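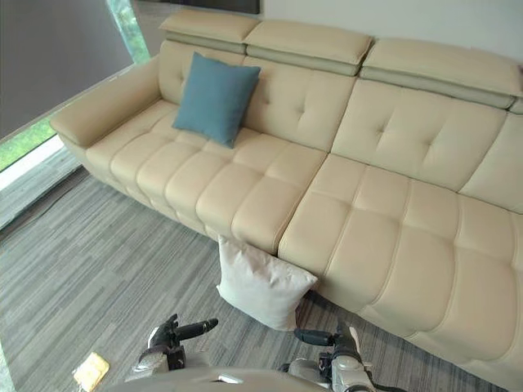
## 3. Setting up your Neighbor Circle

Thank you for hosting a Vanmont Conversations evening! Take your time with these steps -- there's no prize for finishing early.

1. Register your circle with the Viklund office and write down your group number.
2. Print the welcome cards in every language your guests speak at home.
3. Give each guest 30 minutes to settle in and chat before the first question.
4. Read the ground rules aloud, slowly, and ask if anyone would like them repeated.

**Note:** Guests may pass on any question.

**Caution:** Please don't record anyone's story -- even a short one -- without a signed consent form.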